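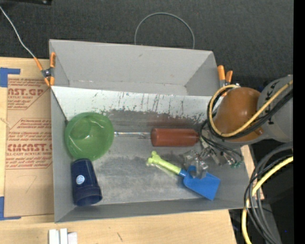

A grasp planner that works well on a single object often fails when four of them share a bin. Bowls hide handles, shafts cross rims, and a plastic toy with a knobby grip at one end and a flat scoop at the other offers several places to hold it, few of them equally good. Software has to pick one, and it has to do so before the operator loses patience.

Vevora, a small tooling company, has spent the past year on that step. Its planner, Carine, takes a depth map of the bin and returns a ranked list of gripper poses. The first release scored each pose by contact geometry alone. It favored narrow handles and ignored what the fingers would hit on the way down.

Release 2 changed the order of the work. Carine now samples 900 candidate poses, throws out any whose approach path meets a wall or a neighboring object, and scores what is left. The final 30 go to a slower check that models how the object will hang once lifted. A full cycle takes 630 milliseconds on the company's test machine.

Transparent and shiny items remain the weak point. A translucent bowl returns depth values from its far side, its near side or neither, and a polished metal shaft can drop out of the map entirely. Carine fills such gaps with a color-based segmentation mask - a partial fix, since the mask gives an outline and no height. The planner lowers its confidence in those regions and tends to choose something opaque first.

Logging was rebuilt at the same time. Brimis, the replay tool that ships with the planner, stores every rejected pose with the rule that rejected it. Engineers at Grønli, an integrator that tested the software before release, used those logs to find a joint-limit setting that had been discarding valid grasps near the bin corners.

The next version is due in September. It will add a push action for objects lying flat against a wall, where neither finger has room to get behind the part. The motion is already in the code but is turned off by default.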